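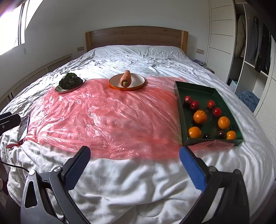 Photo: Bram De Graaf / Plerkov

Soft Surfaces

The work order from Plerkov specified a deformable support surface. De Graaf read the line twice, went through the apartment testing things with the flat of his hand, and chose the bed.

He had the duvet spread by nine. The pink plastic went on top of it to keep juice off the fabric, and the food went on the plastic: greens on the silver plate, a carrot on the white one, fruit in the green tray. The task sheet was called Sort and Return, revision 3. Each episode began with the gripper open above the bed and ended with it open again in the same place. Between those two points an item left its dish, crossed to another dish, and was let go. Episodes under four seconds were rejected by the server. Episodes over thirty were accepted and paid at the same rate.

The quota was 576 episodes for the surface. When it was met, the surface would be closed and another assigned.

He started with the carrot. A carrot is easy to model and hard to hold. Gripped near the cut end it swings; gripped at the middle it stays level but the tip touches the rim of the plate on the way out. The guidelines from Genasard, which wrote the software, said that contact with a rim was permitted if it was recovered in the same motion. They did not define recovery. De Graaf had developed his own definition over the winter, and so far no episode had been returned to him on those grounds.

Carrot to tray. Open. Hold for one second. Tone from the phone. Reset.

The resets were not recorded. He did them with his left hand, quickly, and it was the left hand that got tired.

By the fortieth episode the bed had begun to matter. Every time he leaned in, his knee pressed the mattress down and the tray tilted toward him. The fruit shifted. An orange that had been in one corner at the start of an episode would be touching a plum by the end of it, without having been handled. He logged the first few as disturbances. The form asked for a cause. He wrote "operator weight," and the form accepted it and offered it afterward as a default.

At episode 112 the phone displayed a notice.

LENCHO REVIEW: YOUR SURFACE IS PRODUCING UNUSUAL CORRECTIONS. PLEASE CONTINUE.

Lencho was the checking layer. It compared incoming episodes with what the current model would have done in the same position and scored the distance between them. A small distance meant the episode taught nothing, and a large one usually meant a mistake. The useful range lay somewhere between, and contributors were not told where. De Graaf had spent most of May, in his first month, trying to find it by varying one thing at a time. He had concluded that it moved.

He opened the detail page, which he did not often do. It showed a trace of his hand as a thin line over the bed, and beside it the line the model had predicted. On the greens they were close together. On the small red fruits they were close together. On the oranges his own line came down, stopped short, waited, and came down again. The model's line did not wait.

He did four more oranges and paid attention. It was true. He lowered the gripper to a point above the fruit, paused while the mattress settled under his knee, and then closed. He had not known he was doing it. The pause was a little under half a second, and it was there every time.

Under the trace was a field marked INTENT (OPTIONAL). He typed: "Waiting for the bed."

CLASSIFYING, said the phone. Then: THANK YOU. PLEASE CONTINUE.

He continued. Greens to plate, plate to tray, tray to plastic. The greens came up as one mass or in single leaves, depending on where the pads closed, and he alternated. Plums were reliable. He ate lunch standing in the kitchen, a sandwich, none of the materials, as the agreement required. In the afternoon the light moved across the duvet and he lowered the blind a hand's width and filed a lighting change.

The last episode of the surface was an orange. He paused above it, closed, lifted, crossed, released. The tone sounded and the counter turned green. He washed the fruit, put it back in the refrigerator, folded the plastic, and slept that night in the bed with a faint smell of citrus in it.

The next assignment was a rigid surface. He used the kitchen counter, which was stone and did not move. The work went faster there. Lencho sent nothing.

In January 2026 Plerkov invited its longer-serving contributors to see the model run at the Drernon site, a low building beyond the ring road with a good parking lot. There were nine of them and they did not know one another. An engineer with a lanyard explained that the policy had been trained on 2,000 hours of handling from homes, and that individual contributions could not be traced in the result. She said this in the tone of a person offering a reassurance.

The arm was bolted to a steel bench. On the bench was a steel tray, and in the tray were oranges. She pressed a key.

The arm came down over the first orange and stopped. It hung there for a little under half a second. Then it came down the rest of the way, closed, and lifted the orange out.

"We see that on citrus," the engineer said. "It's a settling behavior. We tried filtering it out and the success rate dropped by 3 percent, so it stays."

One of the others asked what it was waiting for. She said that it was not waiting for anything, strictly speaking, and pressed the key again.

De Graaf watched the second orange and the third. He found that he had bent one knee slightly and was leaning on it. He straightened up, signed the visitor sheet, and asked whether the parking was validated.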